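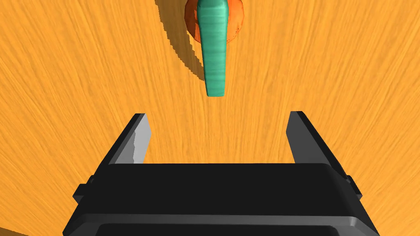 What is wood grain?

It's the pattern you see in a piece of wood, made by the way the fibers lined up while the tree was growing and by the way somebody later cut the log.

I've been keeping this entry going for the Geno home pages, and grain is the one I get the most mail about. Most people mean the look of it. Woodworkers often mean the direction the fibers run, and that matters a lot once you pick up a plane! Push against the grain and you get tear-out, little chips lifting from the surface – ask me about my first shelf.

Types of grain

Straight grain runs along the length of the board and is the easiest to work. Spiral grain twists around the trunk, and interlocked grain changes direction from one layer to the next (pretty, but a pain to plane). Wavy grain is what fiddle makers like in maple.

The cut changes things too. Flat-sawn boards show those big arches, and quarter-sawn ones show tight, even lines. I prefer quarter-sawn for doors, though it wastes more of the log.

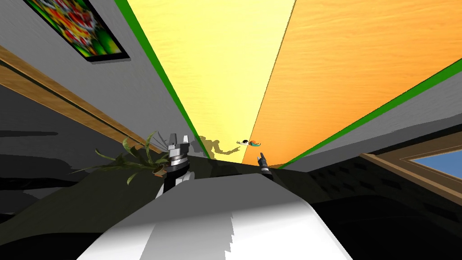

Grain that isn't wood

People have been faking grain for ages. Painters dragged combs and dry brushes through a wet glaze to make cheap pine pass for oak, and there are still folks who do it by hand. Later on came printed papers and films. My old Broson sample book has 63 printed patterns in it, 11 of them called oak, and I can only tell 2 of those apart in poor light. The trick for spotting a print is to look for the repeat – the same knot turning up again farther along.

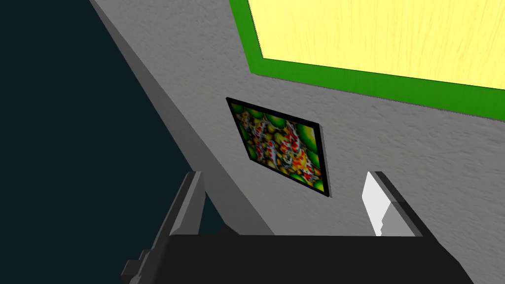 Finishing

Oil brings the grain forward and warms up the color. Pine can go blotchy under stain, so test a scrap first. I sand with the grain, always, and wipe the dust off before the first coat.

See also: Growth rings, Veneer, Knots

Last edited 15/02/2018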